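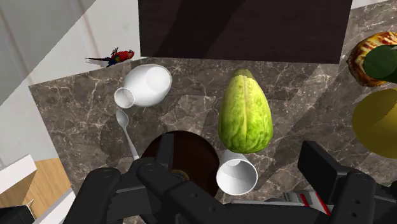 Section 4: Opening a visa case in Tidano

By now you should have a login and a working inbox (if you haven't, go back to Section 3, I'll wait). This part covers what to do when a constituent comes to the office because a relative, a team-mate or a visiting speaker has been refused a visa and they'd like the member to write on their behalf. We get a lot of these in Brisley, mostly in June when the summer tournaments come round, so I've written it the way I do it myself.

Before you start you'll want the refusal letter, the constituent's full address and the signed consent form. A scan will do for the form, and so will a phone photo if you can read every line of it.

1. Click New Case and pick Visa -- Refused from the drop-down. Don't pick Visa -- General, even if you're not sure yet. General cases go into a different queue and Derek Pearce has to move them back by hand.

2. Type the constituent's postcode and press Check. If it comes up red they live outside the area, and you'll need the Refer button on the right. Be kind on the phone about this one, people have often tried two offices before ours.

3. Fill in the applicant's name exactly as it's printed in the passport. Tidano keeps accents and tone marks, so please put them in! I once saved Hường Đàm as plain Huong Dam and then spent half a morning wondering why the search couldn't find her.

4. Attach the refusal letter and the consent form as two separate files. Each one has to be under 50 MB.

5. Set the travel date. The case turns amber by itself as the date gets close, and you can't switch that off (I've tried).

6. Press Save, then copy the case number into the subject line of every email you send. It'll look like BR-3208. Without it the replies land in the general inbox and somebody has to go fishing.

Caution: never tick Consent Received before the form is attached. The tick unlocks the letter template, and a letter that goes out without consent is a data breach, however good the cause.

Note: the Summary box takes 157 characters and stops dead when you reach the end. I write mine in a notepad first and paste it in.

Drafting the letter

7. Open the Letters tab and choose Request for Review. The member's name and the case details fill themselves in.

8. Add one paragraph of your own about the trip: what the event is, who invited the applicant and when they're due home. Stick to things you've seen on paper. If the constituent tells you he's a lovely lad who'd never cause any bother, that may well be so, but we can't vouch for it and the letter mustn't say we do.

9. Send it for sign-off. Mỹ Trình gets an alert, and once she's approved it the Print button goes green.

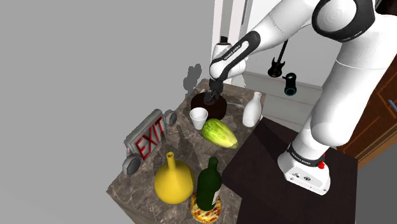 Can I promise the constituent that a letter will get the decision changed?

Please don't. The member can ask for a case to be looked at again, and that's where our part stops -- the decision stays with the visa officer. I usually say "we'll ask, and I'll ring you when we hear back".

What if the press phone about a case?

Take a name and number, say you'll pass it on, and add a Press Contact flag to the case. Don't confirm that the person has been in touch with us, even if their picture is already in the paper.

Closing a case

10. When the reply comes in, attach it, choose an outcome and press Close. Closed cases stay searchable, and you can reopen one from the Archive tab if the constituent comes back.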